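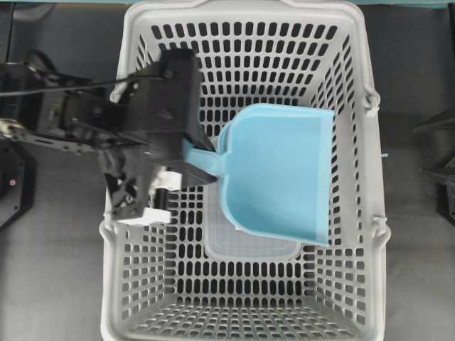
Ticket 63, Zirwood guest laundry, basement level. Washer 5 stops at the end of the rinse and shows a drain fault. Reported by Pieter Jacobs in March after guests on the second floor complained of soaked towels. The gray plastic basket with the rows of small holes in its walls and floor is what we use for carrying the load to the sink when the drum won't spin.

Status: resolved, under observation

Machine: Brurix front loader, bought through Makhubela
Fault: stops with 10 minutes left on the display, door stays locked

Steps taken

Power off at the wall for 5 minutes, then restart. Same fault on the next load.

Opened the filter cover and drained the water into a tray. Found a hair tie and a lot of lint. Cleaned and refitted. Ran a rinse and spin, same fault.

Pulled the machine out and checked the drain hose. It was kinked behind the pedestal and had been pushed too far down the standpipe. Straightened it, raised it and clipped it to the wall bracket.

Ran a short cycle with no load. Drained and spun normally. Ran a second cycle with bath towels, 54 minutes on the display at the start. Finished with no fault.

Reply from Ularar support: pump does not need replacing if the fault stays away. Asked us to send the serial number anyway. Sent.

To do: clean the filter monthly. Check the hose on washer 4, same pedestal. Leave this ticket open until the next linen change.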